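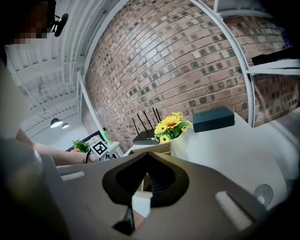 Fig. 1. Puesto de trabajo: mesa, pared de ladrillo y lámparas colgantes negras.

Cursos > Acondicionamiento de espacios > Apuntes > Unidad 4

Unidad 4. El local de trabajo: techo, paredes y luz

Versión del 2020-12-11

En la unidad anterior quedó pendiente la iluminación de mesas en locales reformados. En la figura 1 conviene fijarse en la relación entre el techo blanco, de paneles ondulados con vigas a la vista, y el ladrillo pardo rojizo. El techo devuelve buena parte de la luz; el ladrillo, bastante menos.

4.1 Lámparas colgantes

Una pantalla opaca en forma de cúpula dirige la luz hacia abajo. La más cercana de las dos lámparas de la figura es de este tipo y está encendida. Con pantallas así, el plano de la mesa queda bien servido y el techo recibe poco — salvo lo que rebota desde las superficies claras.

Para el ejercicio se toma una altura libre de 224 cm entre la mesa y el techo. La pantalla se cuelga a 64 cm por encima del tablero y después se comprueba si deslumbra a quien trabaja de pie.

4.2 Techo visto

Pintar vigas y paneles del mismo blanco unifica el conjunto, pero no corrige la acústica. En el caso Iturra (lectura de mayo) se dejó el ladrillo sin revestir y hubo que añadir absorción en otra parte.

4.3 Entrega

Planta y sección del local Penitz a escala 1:50, con la posición de mesas y lámparas. Se indicará la altura de cada pantalla. La ficha de materiales de Inel está en la página 43 del dosier.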